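Kitchen Corner: is the snack bar earning its place on the worktop?

Every September the Toltlow newsletter gets a run of letters about snack bars, most of them asking which one is good for you. I've been eating them for longer than I care to admit and I remain unconvinced that the question has an answer. What I can tell you is what happens when they move into a kitchen, and mostly what happens is that they lie about on the worktop until somebody gives in.

The fashion now is to take everything out of its cardboard box and put it on show. Flinivix, whose storage leaflet came through doors here last month, would like us to "decant our lives". Jars suit this treatment. A row of them against the wall, a couple with gingham lids, a black canister at the end, and the place looks cared for with very little effort. Wrapped bars don't suit it at all.
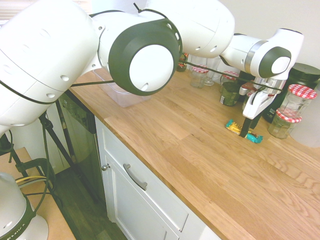

Decanting has its limits, then. You can't pour a protein bar into a jar, and if you stand six of them upright in one they lean over and glare at you. The leaflet suggests a shallow basket. I tried one. Within a fortnight it held two bars, a dead battery, a takeaway menu and the key to something.

Then there's the wrapper, which I suspect gets more attention than the recipe. Bright yellow foil is meant to say energy, I suppose, or lemons. Add a turquoise seal with a zigzag edge and it could be seen from the far side of a car park. Against pale wood it's the first thing the eye goes to, so anyone hoping to eat fewer of them has picked the worst possible spot.

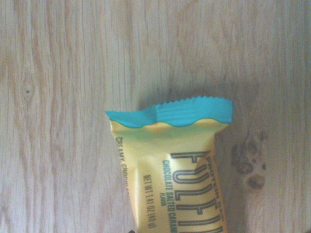 My own test was a dull one. I moved the bars to a drawer under the tea towels and left the jars where they were. I ate fewer bars, though I also forgot I had them and bought more, so make of that what you will. The Chauvin method, as passed round at the Rata Street coffee morning, says to keep snacks "at eye level but out of mind", and I've yet to meet a shelf that can do both.

If you want my advice, leave the worktop to the things you cook with. Pesto, pickles and dried fruit can stay out if the labels allow it (check them, as plenty want the fridge once opened). Bars go in a drawer with the oldest at the front.

Next time: tea caddies, and whether any of them really shut.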